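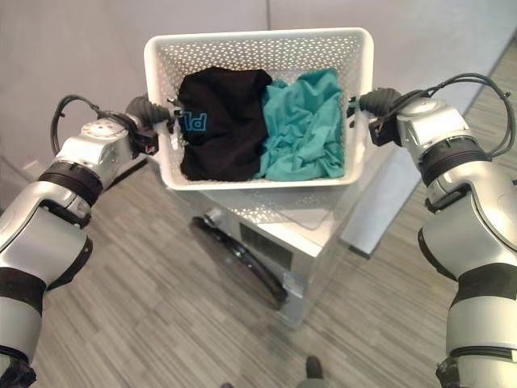
The fault that stopped Sumeck's laundry trials last December began with a grip that was too light on one side. The two-armed machine had finished 900 basket lifts at the Kristiansen test house. On the next one, the left gripper slipped off the rim and the right arm kept rising. The basket swung down and hit the door of the washer.

No one was hurt, but the log worried the engineers more than the dent did. The left arm had reported a lost grip, and the stop signal took 67 seconds to reach the right one — far too long in a home.

Sumeck has since wired both arms to a single stop circuit. Trials restart on 16th June, with lighter loads.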